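4.2 Preparing the bench for sorting hand tools

1. Wipe the white tabletop with a dry cloth. Check the surface out to the base of all three gray walls for screws and swarf. 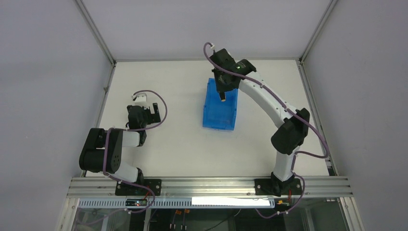 2. Leave the panel doors shut until the wipe-down is complete.

CAUTION: Solvent cleaners dull the table coating. Use Hevura wipes only.

3. Place one open-topped blue bin at the center of the table, long side running front to back. 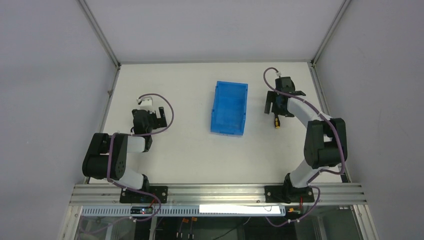 4. Load screwdrivers handle first, one at a time. Do not exceed 30 tools per bin.

NOTE: Bits shorter than 50 mm go in the Simard tray — see section 4.3.

5. Record the bin number on form 237.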